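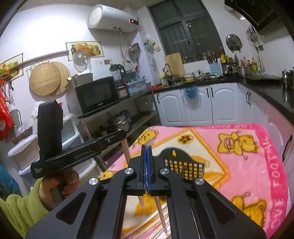 5. Preparación de la superficie de trabajo y montaje del soporte

Esta sección describe la puesta a punto de la mesa antes de la primera sesión de prensado de flores con la prensa Grandier 165. Las operaciones de carga, apriete y secado se tratan en la sección 6. El montaje del bastidor debe haberse completado según la sección 4.

5.1 Requisitos de la mesa

La prensa se apoya sobre cuatro tacos de goma y necesita una superficie plana, estable y sin vibraciones. La altura recomendada del tablero permite trabajar de pie con los codos ligeramente flexionados. No se admiten mesas plegables con travesaño central articulado.

La superficie se cubre con un paño grueso. Sirve cualquier tejido polar o muletón lavado sin suavizante. El paño debe sobrepasar el contorno de la prensa en todos los lados y quedar sin pliegues bajo los tacos.

Nota: los residuos de suavizante pasan al papel secante y reducen su capacidad de absorción. Lave el paño por separado antes del primer uso.

5.2 Material necesario

Prensa Grandier 165 montada, con el husillo retirado
Juego de papel secante (30 hojas)
Cartones ondulados separadores
Llave acodada incluida en la bolsa de accesorios
Nivel de burbuja
Pinzas de punta plana
Grasa para husillo Voß, tubo pequeño

El nivel y las pinzas no se suministran.

5.3 Colocación de la base

1. Extienda el paño sobre la mesa y alíselo desde el centro hacia los bordes.
2. Coloque la base de la prensa con la placa de características orientada hacia el operador.
3. Apoye el nivel sobre la placa inferior, primero en sentido longitudinal y después en sentido transversal.
4. Si la burbuja se desplaza, gire el taco correspondiente con la mano hasta corregir la desviación. Media vuelta suele bastar.
5. Apriete las contratuercas de los cuatro tacos con la llave acodada.
6. Repita la comprobación del paso 3. El apriete de las contratuercas puede alterar el ajuste.

Precaución: no calce la base con papel ni cartón. El calce cede durante el prensado y la carga se reparte de forma desigual.

5.4 Retirada de las protecciones de transporte

Las dos placas de haya se entregan con una lámina protectora en la cara interior. La lámina debe retirarse por completo.

1. Levante una esquina de la lámina con las pinzas. No utilice cuchillas.
2. Tire despacio, con la lámina doblada sobre sí misma y casi paralela a la placa.
3. Compruebe los cantos y los orificios de las guías, donde suelen quedar fragmentos.
4. Elimine los restos de adhesivo con un paño seco. Si persisten, humedezca el paño en alcohol y deje secar la placa antes de continuar.

Nota: un resto de lámina entre la placa y el primer cartón retiene la humedad y mancha los pétalos claros. En las reclamaciones tramitadas por Dronitum, distribuidor del modelo, es el defecto de montaje más repetido.

5.5 Montaje del husillo

1. Aplique una capa fina de grasa en los dos tercios inferiores de la rosca.
2. Introduzca el husillo en el puente superior y gírelo a mano en sentido horario.
3. Detenga el giro cuando la rosca sobresalga 47 mm por debajo del puente.
4. Encaje el plato de presión en la punta del husillo y fije el pasador.
5. Baje el conjunto hasta que el plato toque la placa superior, sin apretar.
6. Verifique que las guías se deslizan sin rozamiento en todo el recorrido.

Si el husillo ofrece resistencia en las primeras vueltas, retírelo y vuelva a empezar. Una rosca cruzada daña el puente, y el puente no se vende como recambio separado.

Precaución: el exceso de grasa gotea sobre la placa superior. Retírelo antes de cargar papel.

5.6 Acondicionamiento del papel

El papel secante debe alcanzar la temperatura y la humedad de la sala antes de usarse. Saque las hojas del envoltorio, sepárelas y déjelas apiladas de forma holgada durante 2 horas.

Los cartones ondulados se orientan siempre con los canales en la misma dirección. El orden de apilado es el siguiente, de abajo arriba: cartón, dos hojas, material vegetal, dos hojas, cartón. Los paquetes Wendita de papel sin encolar son compatibles, aunque requieren recortar un lado.

5.7 Prueba en vacío

1. Cargue la prensa con seis cartones y el papel, sin material vegetal.
2. Apriete el husillo hasta notar resistencia firme y añada un cuarto de vuelta.
3. Espere treinta minutos.
4. Afloje y examine las hojas. La huella del cartón debe ser uniforme en toda la superficie.

Una huella más marcada en un lado indica que la base no está nivelada — vuelva al apartado 5.3. Una huella débil en el centro suele deberse a un plato de presión mal encajado.

Anote el resultado en la ficha de puesta en servicio, al final del manual.

Redacción técnica: Nabila Lumbantobing. Revisión: Amirul Lau. Edición de mayo.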